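Tirmont revises registration rules for foreign-owned companies, contributions in kind included

The Tirmont companies office has published revised rules for the registration of companies with foreign shareholders. The rules take effect in May and apply to new private limited companies, branches and capital increases filed from that month on. Applications already lodged will be completed under the old procedure unless the applicant asks in writing for a transfer.

The main changes concern the filing channel, the treatment of non-cash capital and the point at which a bank account has to be opened. Corporate tax rates and the residence test for directors are not affected. The minimum share capital for a private limited company stays at 3000 euros, and at least half of it must still be paid up at registration.

All applications will go through Skedska, the online filing system that has been used for annual accounts since its pilot period ended. Paper applications will be accepted only from founders who cannot obtain a recognized electronic signature in their country of residence. Those applicants must file two signed originals of the articles and appoint a local agent for service. 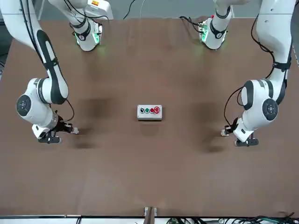 Fees and processing times

The standard registration fee is set at 425 euros. It covers the name reservation, the entry in the register and the first electronic extract. Name reservation was previously charged as a separate item and had to be renewed if the application was still pending after the reservation lapsed. Under the new rules the name is held until the application is decided or withdrawn.

The office commits to a decision within 38 working days for applications that include a contribution in kind. Cash-only applications remain on the shorter timetable already in use. In both cases the period starts when the file is marked complete in Skedska, which may be later than the date of submission. A request for missing documents stops the clock, and it starts again on the working day after the reply is uploaded.

Fees are paid when the application is submitted and are not refunded if it is refused. An applicant who withdraws before the file is marked complete can have the payment credited to a second application for the same founders.

Founders no longer need a local bank account before filing. Cash capital can be deposited with a notary or held in an account in the founder's own country, provided the bank issues a blocking certificate in the prescribed form. The funds must be moved to an account in the company's name before the first extract is used to sign a lease or register an employee.

Contributions in kind

The longest section of the rules deals with capital contributed as assets. Foreign groups setting up a subsidiary in Tirmont have often moved existing equipment into the new company instead of funding it in cash. The old rules required a full expert valuation in every case, and the valuation had to be repeated if registration was delayed past its validity date.

The valuation requirement now depends on what is contributed and how recently it was bought. Equipment bought new from an unrelated supplier in the last financial year can be entered at invoice price less depreciation, with a declaration signed by the directors. Used equipment, intellectual property and receivables still need a report from a registered valuer. Goodwill cannot be contributed on its own.

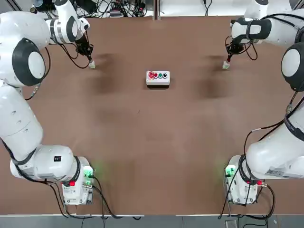
Each asset has to be listed on a separate line of the contribution schedule, with its serial number where there is one, the date of purchase and the name of the current owner. A general entry such as "workshop equipment" will be rejected. The office's guidance defines a separate asset as one that can be sold without altering the others, and this will lengthen the schedule for many manufacturers. On that test, a work table with a white robot arm along each side, of the kind shown, would normally take three lines: one for the left arm, one for the right and one for the table. Grippers and cables can be included with the arm they are fitted to if they were invoiced together. Software licenses are always listed separately, and the license terms must allow transfer to the new company.

Assets under finance lease or subject to a registered charge cannot be counted toward share capital. They may be transferred to the company after registration – with the consent of the lessor or lender – but the transfer then has to be booked as an ordinary transaction with a shareholder and disclosed in the first accounts.

Michalis Karras, a partner at the advisory firm Mitsotakis-Vlachou, said the line-by-line schedule would be the main source of delay in the first months. "Groups tend to keep one fixed asset register for several sites. Extracting the items that are going to Tirmont, with purchase dates that match the invoices, can take longer than drafting the articles," he said. He advised founders to reconcile the register before booking a valuer.

Karras added that a mixed structure may be quicker for smaller investors. The company is formed with the minimum capital in cash, and the equipment is brought in later through a capital increase. The filing for the increase uses the same schedule but does not hold up the company's registration.
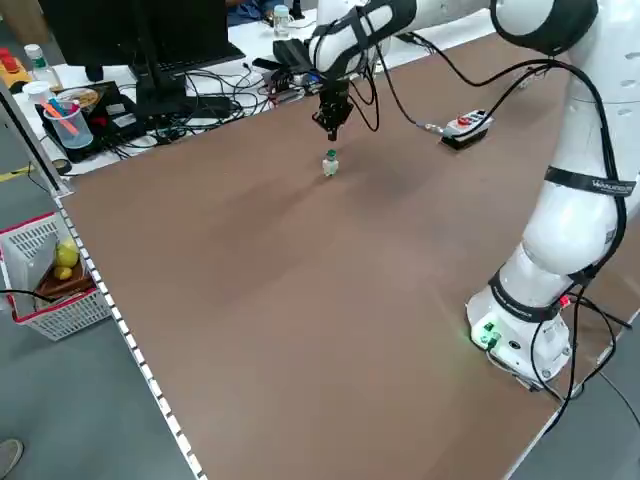 Branches and transitional cases

A branch has no share capital of its own, so the contribution rules do not apply to it. The parent must file its most recent accounts, a certificate of good standing and a resolution naming the branch representative. Documents not in an accepted language need a certified translation. The certificate must be recent on the day of filing; a later delay by the office does not invalidate it.

Companies in the Pleltcombe free zone continue to be registered by the zone authority. They can convert to an ordinary Tirmont company without liquidation, but assets that entered the zone under customs relief have to be cleared first. The conversion form will be added to Skedska after the main rules are in force, and until then requests are handled by the zone authority on paper.

Valuation reports issued under the old rules can be used until the validity date printed on them. The contribution schedule and the model director's declaration are available for download in the Skedska forms section.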